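# Stop buying the machine first

Most small fabrication shops I visit have the same problem, and it stands under a dust sheet or beside a pallet of unsorted blanks. It is the big purchase of two or three years ago, and it runs for maybe a third of the shift.

I spent long enough setting press brakes to like a new machine as much as anyone does. The trade press is full of them. Every open day has one cutting six millimetre plate into gears while people stand round with coffee. What you don't see at an open day is the folding section, and in a jobbing shop the folding section is usually where the work sits.

Take Burkico, where I did a few weeks of work last October. They make brackets, enclosures and guards, mostly in mild steel and some stainless, for customers within an hour's drive. The owners had put their money into cutting. The cutting was very good. Parts came off the bed square and clean and went straight into a queue for two brakes, one of them older than the man running it. I followed one order of 87 guards from drawing to van. The cutting took less than a morning. The order left the building on day 29.

Where did the rest of the time go? Some of it went on the powder coater, who is a separate business and has his own troubles. Most of it went on waiting. The blanks waited for a brake. Then they waited for the right tooling, which was on the other brake. Then the first fold came out wrong because the drawing had been done with a bend allowance for a different die, and the whole batch waited for someone to ring the customer.

A faster laser would have put those blanks in the queue an hour earlier.

Leonidas Gavalas, who has run the floor there for years, had asked for a second set of punches and been told it would be looked at next year. A second set of punches costs very little next to a cutting cell. It would have let both brakes run the common jobs without swapping segments back and forth across the aisle, and I watched that swap happen four or five times in a day. Each one took twenty minutes by the time the operator had found the trolley.

I understand why it goes this way. A machine can be financed. It can be shown to a customer. It goes on the website with its bed size and its wattage, and the bank knows what it is worth if things go badly. You can't put a tooling rack on the front page, and no lender gets excited about a draughtsman being given two clear days to rebuild the bend tables. So the big thing gets bought and the small things get looked at next year.

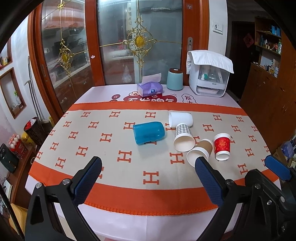 Sotiris Andreadis wrote to me after I made the same argument in a shorter piece, and his view was that I had it backwards: customers choose a shop from its plant list, and if the list looks tired the enquiry never arrives, so the folding queue is a problem you are lucky to have. He added that his own firm had won its best account on the strength of one machine, and that they sorted out the brakes afterwards with the money it brought in.

I take the point about enquiries. Buyers do read plant lists, and I have known some who read nothing else. But I would ask how many of those accounts are still there two years on. A buyer who comes for the laser and then gets his parts a week late will find another shop that has a laser. There are plenty. What he can't find easily is one that rings him on the day the drawing lands to say the flange is too short for the die, and would he mind another two millimetres.

That phone call costs nothing and saves a batch. At Ercombe they make it a rule. Every new drawing goes to the brake operator before it goes to programming, and Feven Gebreyes gets first say on whether it can be folded as drawn. She sends back a fair number. The programmers grumbled about it at first, and one or two still do. Their plant is nothing special -- a mid-sized laser bought used, a punch press that does most of the tapped and countersunk work, three brakes of different ages. They quote a fortnight and they deliver in a fortnight.

There are shops where the machine really is the bottleneck. If your cutter is running nights and you are sending work out, buy another one, and buy it now. If you are turning away thick plate you could sell at a good margin, the same goes. My complaint is with owners who have not checked. Checking is dull but simple. Pick six ordinary jobs, none of them rush jobs and none of them the disaster everyone remembers, and write the time on the card whenever somebody starts or stops touching the parts. Do it for a month. Then add up the touching and the waiting separately, and see which section the waiting belongs to.

I have not yet seen an owner do this and find what he expected. One was sure it was welding. It was deburring, done by a single man at a bench with a bad light, who also unloaded the lorries.

If the cards say folding, look at tooling before you look at brakes. If they say drawings, give the drawings some time. If they say the coater, go and talk to the coater, and find out whether he would rather have your work in two small lots than one large one. And if they say cutting, ring the salesman. He will be glad to hear from you, and at least you will know what to tell him when he asks about throughput.

Burkico did get the punches in the end. They are also pricing a larger laser.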